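Jikau word list -- readme

Hello, and thanks for downloading this! Jikau is my list of old household and farm words from the Eder valley, typed up over more evenings than I'd like to admit. It started with my gran's recipe notebook (half of which I couldn't read) and it got rather out of hand. The whole thing is plain text, so you can open it in anything you like.

What's in it

One main file, words.txt, with an entry per line. Each line has the word, what it means, where I found it and any odd spellings, all separated by tabs. There's also a second file, doubtful.txt, for words I've only seen once or can't make sense of. Please do have a poke through that one, it's my favourite.

The oldest source is a farm account book begun in 1780, kept by someone in Jarkovlow with truly dreadful handwriting. The newest is a parish newsletter from 1979, which had a lovely page of sayings at the back. Between those two I've used letters, shopping lists, a few wills and a box of seed packets with notes scribbled on them.

How I chose the words

If a word was still in ordinary use I left it out, unless it used to mean something else. So "mug" is in, as the Jarkovlow book uses it for a measure of barley, and "cup" is out. Kitchen words take up far more of the list than anything else -- people wrote down what they cooked and what they owed, and not a lot besides.

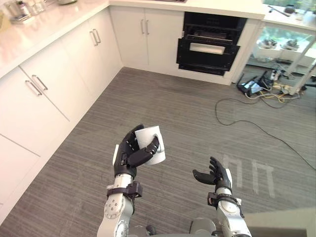 Talha Rana wrote to me that the barley measure can't be right, as the same book has a line about "a mug lent and not come home", and you don't lend a measure without saying what was in it. Fair point! I've gone back to the page and I think both meanings are there, so the entry now has a 1 and a 2, with the lending line under 2. Do write in if you spot more of these.

Spelling

I've kept the spelling as I found it, even when the same person spells a word two ways on one page. The headword is whichever form turns up most, and the others go in the last column. Long s is typed as a normal s. Where a letter is smudged I've put a question mark, and if you see three question marks in a row it means I gave up and made a cup of tea.

Known problems

The place column is a bit of a mess. Skutberg moved its parish boundary at some point and I haven't sorted out which side certain farms were on, so 94 entries just say "Skutberg or near". I also typed the letters H to K on a borrowed laptop with a sticky tab key, and there may still be doubled tabs in there. If your spreadsheet shows an empty column, that'll be why. 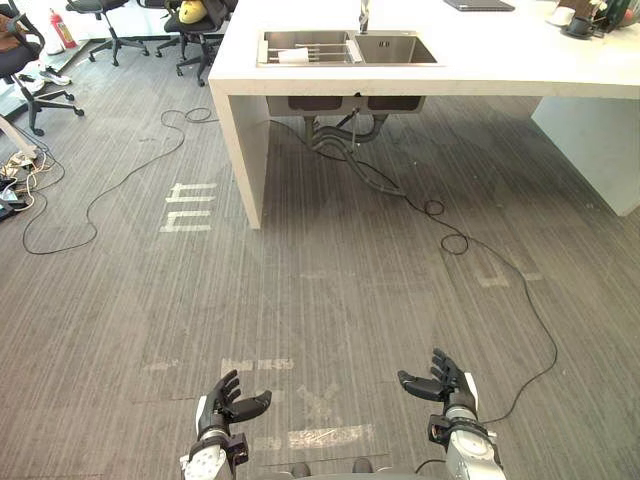

Black hands, palms up, over striped carpet

Using it

Copy it, print it, stick it in your own project, I don't mind at all. A mention of Jikau would be nice. If you fix something, please send me the fix too (one word per line is fine, no need for anything fancy). I usually get round to updates in December when it's dark by tea time.

Next on the pile is a bundle of Eder mill receipts, mostly about sacks.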